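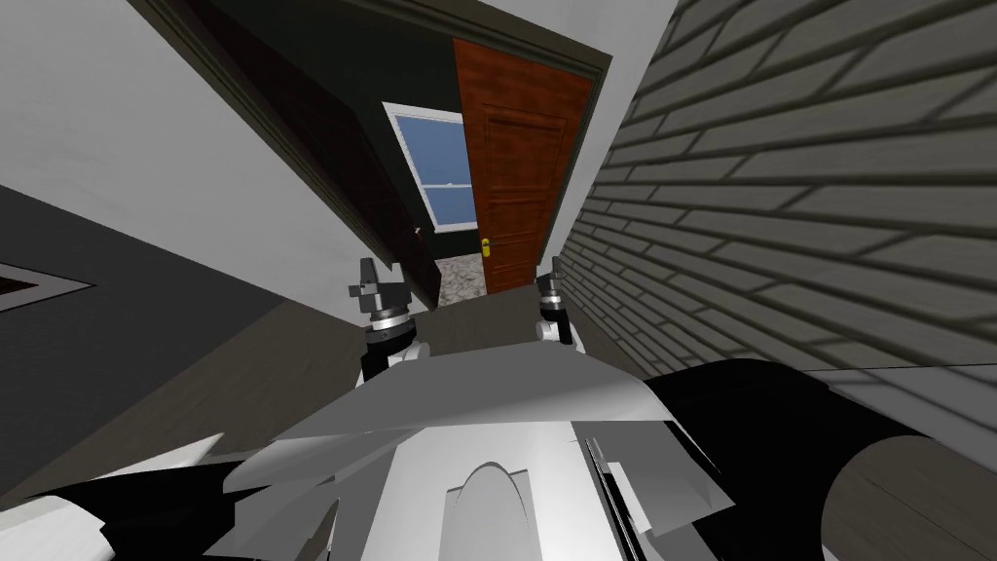

Iveta Štefanec

Speaker notes – Putting an old coin in a new setting

Good evening, everybody, and thank you for coming out on a Friday. I know some of you drove quite a way, and the coffee at the back is for you, so please get up and fill your cup whenever you like!

Start with the Prasberg pendant. Pass the tray from the left side. Ask people to hold the piece by its rim.

I set this one in March for a lady who had kept her grandmother's silver coin in a button tin for years and years, and she wanted to wear it to a wedding without a single mark being added to it. So there is no solder anywhere near the coin. The bezel is 14k gold, made a hair larger than the coin, and the edge is pushed over very gently, a little on one side and then a little on the opposite side, until it stops rattling. If you take one thing home tonight, please let it be that – never let anyone solder a loop onto an old coin.

(Pause here. Somebody always has one at home with a loop on it, so be kind.)

Now, cleaning. I was taught in the Camenzind workshop, where the polishing wheel was kept well away from the coin bench, and I still work that way. The dark tone on old silver took a very long time to get there, and I happen to think it is lovely against yellow gold. A soft dry brush is plenty for most pieces. If there is green powder on a bronze coin, leave it alone and show it to a conservator before you come to a jeweler.

Next slide: open back and closed back, side by side.

I like an open back, so that both faces can be seen. A closed back is sturdier for a thin coin, though, and I did two of those for the Cluller order because the flans were cracked. Mention the price honestly: the plain silver mount starts at $200 and the gold one at $700, coin not included.

Then chains, if there is time. Show the Sindard clasp and let the front row try it. A heavy coin wants a wide bail and a chain that won't kink, and it hangs so much better for it.

Questions until 8:30, then help stack the chairs. Count the tray before anyone puts a coat on.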